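Ruresska teleop notes, May, station 2

Started after lunch, once Zolosau was done with the leader arm. Target for the afternoon was 20 clean demos of the flat-book task on the gridded cloth, all by remote control.
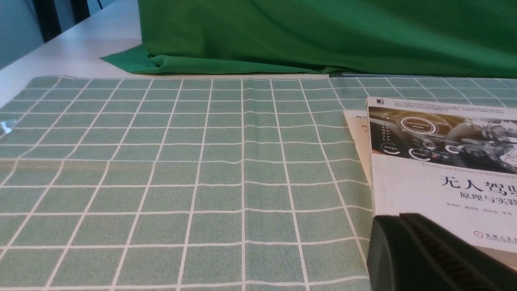
The new wrist view is so much better to drive from! I used to keep glancing over at the table, and now I can do most of the approach on the monitor alone. The grid lines on the cloth help a lot with judging depth – I just watch how fast the squares grow as I come down.

Paperbacks are still the hard one. The finger wants to ride up over the cover before it finds the edge, and the cloth bunches if I push sideways too early. What worked best today: come in low from the side, stop, wait a beat, then close slowly. Those pauses do end up in the recordings, so trim anything over 500 ms before it goes to Brullano for training.

Dropped 5 takes where I overshot and had to back out. Kept them in a separate folder, they might be good for recovery behavior.

We're at almost 800 demos in the Ots set now, which is fantastic, but too many have the book square to the grid. More odd angles next time, please. Also try the gripper speed one notch lower, and somebody retape the left corner of the cloth.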